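Visit notes: egocentric collection at the Droveck site

I spent a Wednesday in October with the group at Cerden that records hand demonstrations for its manipulation models. Most of what the company has published concerns training. I was more interested in the step before that: how examples are gathered, what gets thrown away, and who decides.

Tegwen Prothero runs collection at Droveck. Her team records in ordinary premises with ordinary contents, and the contents stay as the owners keep them. A session is planned around a surface. On the morning I attended, the surface was a wooden counter used for serving, with storage containers, tabletop organizers and other service items already on it. The task sheet listed short bimanual actions: grip, shift, lift, align, open, close. Each entry names the object and the action and leaves the grasp to the person doing it.

The last point was argued over early in the project. The first version of the sheet specified hand placement, and the resulting clips were too uniform to be of much use. The current version does not. A lidded box can be held at the rim, under the rim or by the handle, and all three are accepted under the same label.

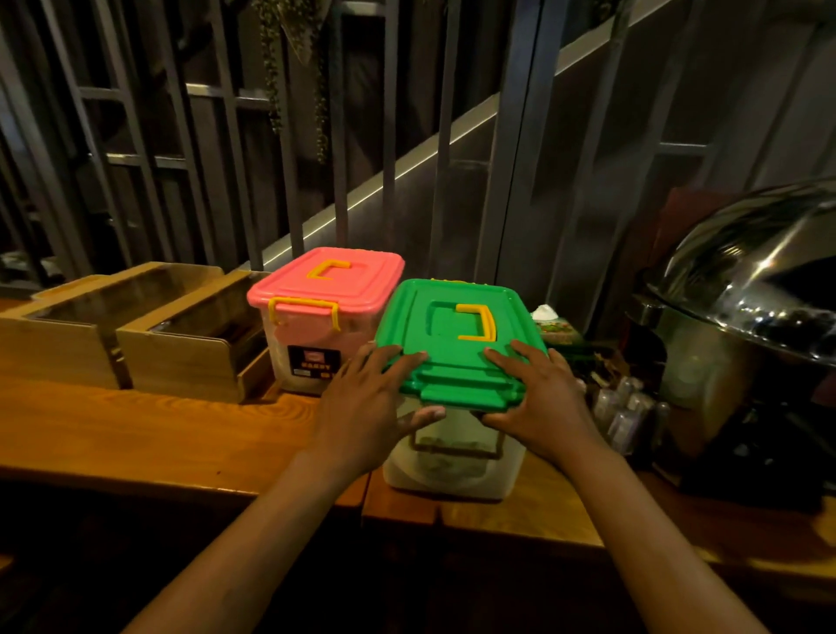
Clips are short. The target for one surface is 200 accepted clips, and a surface is retired when it reaches that number or when the reviewers see no new grasps. Low light is not grounds for rejection. Prothero's view is that a model trained only on bright, even lighting will fail in the first restaurant it is put in, and the Droveck sessions are deliberately scheduled without added lamps. Reflective metal is handled the same way. It stays where it stands, and the depth estimates near it are given a lower weight later on.

Translucent plastic gets its own tag. A box with frosted walls shows its contents weakly, and the segmentation tool tends to draw the boundary around the contents and miss the container. Annotators correct these masks by hand. The lid is the easier part: a strong, flat color gives the tool a clean edge, and the team uses the lid as the anchor for tracking the whole box. I asked whether this teaches the model to look for colored lids. It does, to some degree, and the proposed fix is to collect the same actions on plain containers at the next site.

The software is Pronorent, an internal package that handles session timing, upload and review. The review queue held 1435 clips when I looked at it after lunch. Two reviewers work through it independently and each assigns one of three states — accept, relabel, discard. Where they disagree, Prothero decides. The most common cause of disagreement is the start point. One reviewer starts the clip when the hands begin to move, the other when they touch the object. The written rule favors first motion, but it was added late and older clips have not been re-cut.

Wooden boxes with clear panels were next on the sheet.
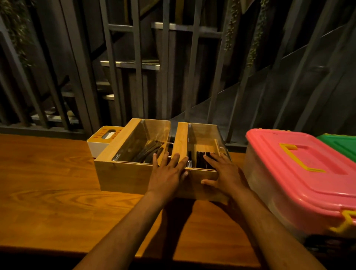

Contact without displacement is recorded as its own class. A hand that braces a box while the other hand works is doing something useful, and earlier versions of the label set had no name for it. Such clips were filed as idle and dropped. The class is now called "hold," and 100 older clips have been recovered into it so far.

Transparent panels remain the weak spot. The labels ask for the panel and the items behind it separately, and the annotators told me this is the slowest work they do. A partner, Rawashdeh, is testing a mask tool meant for clear covers. I was not shown results.

The release planned for the spring will contain 3000 clips with hand pose, object masks and action labels. Raw audio is removed at upload. Access will be by application, and the form was not yet online when I left. I have asked for the annotation guide and will post my notes on it separately.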